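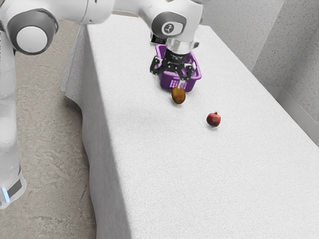
Kiwi, pomegranate and purple basket in the simulated version of the table task.

Tranetti open day, Branent: the fruit-packing demo reviewed

Tranetti opened its Branent workshop to visitors in December, and I went to see the table-clearing package it sells to colleges and small packing firms. The package has two halves. One is a simulator that runs on an ordinary desktop computer, and the other is the arm itself. I spent most of the morning on the simulator, as that is the part our training center could afford first.

The session was led by Purificación Arrieta, who handles customer training. She set up a simple job: pick up the fruit and put it in the basket. You load a scene, give the arm its task and press run. Visitors could move the fruit beforehand with the mouse. I put the pomegranate well away from the basket to see how the arm handled the longer reach, and it managed that on the second try.

The simulator keeps a log of every run. Ours showed 553 runs from the week before the open day, with a note beside each failed one. I liked the log more than anything else in the package. It gives the time of the failure and the position of each joint, and you can replay the run from there at half speed.

Picture quality is good enough for teaching. The white arm and black gripper are clear, and the fruit is easy to tell apart. From the default view, though, the gripper hides a lot of the inside of the basket, so you need to swing the view around to check a drop. There is a shortcut key for this, but it is missing from the printed guide.

Setup was slower than I expected. Loading a new scene took 90 seconds on the demo machine. Noelia Robles, from the Ibarra office, told me that a faster loader is planned for the next version. She would not give a date.

After lunch we moved to the real arm in the next room. It was set to a low speed for visitors and it was loud — louder than the two people trying to talk over it. I had only ten minutes there, too short to judge it fairly.

The simulator license covers up to 200 student accounts. Support is by email, and Tranetti also runs a two-day course in Tarkinura with 100 places a year.

Good: the run log, the replay, easy scene editing.
Not so good: slow loading, thin printed guide, default view.

I would buy the simulator for a classroom now. For the arm, I would ask for a longer trial first.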